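Monitors, Wiping Cloths and the Desk They Live On

If your desk is anything like mine, the screen is the last thing you clean and the first thing you squint at.

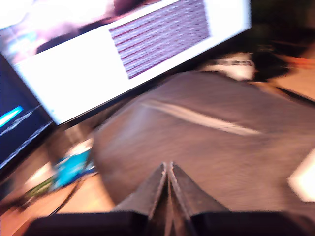 I used to grab whatever was closest. A sleeve, a tissue, the dish towel over my shoulder (sorry, old monitor). I got away with it for years until I bought a bigger screen in July, set it up by the window, opened a blank white page and saw every smear I'd ever made and a few I don't remember making. So I went back to basics and worked out a routine that I can get through before the coffee is ready.

First, turn the thing off and let it cool down. Dust shows up best on a dark screen, and smears show up best on a white one, so I do the cleaning with the power off and the checking with it on. A blank document works great for checking. So does a picture with fine stripes in it! I keep one of a woven blanket just for this, and if the lines look soft in one spot and crisp in another, there's a smudge sitting there.

Now the cloth. Go big and go soft. Those little squares that come with eyeglasses are fine for a phone, but on a big screen you end up scrubbing with two fingertips, and fingertips press too hard. I like something I can fold into a flat pad about the size of my palm and refold when one side gets dirty. Gray or taupe hides stains and I've got plenty of that color, but a white one does let you see how much dirt you're picking up, which is kind of satisfying.

An old T-shirt will do if it's all cotton and has been washed a bunch of times. Cut off the seams, the tag and anything printed. Same goes for flannel pajamas and the soft side of a worn-out sweatshirt. What I'd skip:

Paper towels, even the nice ones.
Anything that went through the dryer with a softener sheet. It leaves a film you'll chase all afternoon.
Terry cloth, which sheds.
The cloth you used on the keyboard five minutes ago.

Start dry. Go over the whole screen top to bottom with hardly any pressure and let the dust drop onto the desk. Most weeks I stop right there. If there are still spots, dampen one corner of the cloth with distilled water, wring it until you'd swear it's dry, and touch only the spots. Never spray the screen itself! The liquid runs down into the bottom bezel and you do not want it in there. Follow right behind with a dry part of the cloth.

For something stubborn (I sneeze, okay?) hold the damp corner against it for a slow count of 6 and then wipe. Don't use a fingernail. I stay away from window cleaner and anything with ammonia, and if your screen has a special coating, look up what the maker says before you put anything but water on it.

Do the bezel last. Thin dark bezels collect a line of gray fuzz where they meet the glass, and a dry, soft paintbrush gets it out better than any cloth. I have a one-inch brush that never saw a drop of paint, and it lives in the pencil cup. It's also great for the vents in back and the neck of the stand.

Got two screens? Clean them both on the same day. I know it sounds fussy, but once one is spotless the other one will drive you up the wall. If one sits a little behind the other, pull it forward first so you aren't leaning across the good one with your elbow.

A few things about the rest of the desk, while you've got everything pulled out:

Clothes don't belong on it. I say this as someone who has dumped a sweater over her mouse more times than I can count. I finally put up two hooks on the side of the bookcase, and now the sweater goes there (usually).

If you fold or mend at your desk like I do, lay down a clean bath sheet first. Knits pick up every crumb and pencil shaving.

Cords pick up dust like crazy. Run a barely damp rag down each one with the power off and the plug out of the wall, then let them dry all the way before you plug back in.

Tilt the screen when you're done. Mine was catching the lamp and washing everything out to one big glare, and all it needed was a nudge down and the lamp moved to the other side. I'd been blaming my eyes!

Wash your cloths on their own, in warm water with a tiny bit of plain detergent, no softener, and hang them up. I do three at a time and keep the clean ones in a zip bag in the top drawer. Left out on the desk they just become dust collectors, and then you're wiping grit over the screen.

Radymyr Sirko wrote in to say he wraps his cloth around a clean silicone spatula to reach the corners. I tried it and it works well, so long as you keep a light hand. If you've got a trick of your own, send it along. Next up I'm doing keyboards, and I'm going to need a bigger brush.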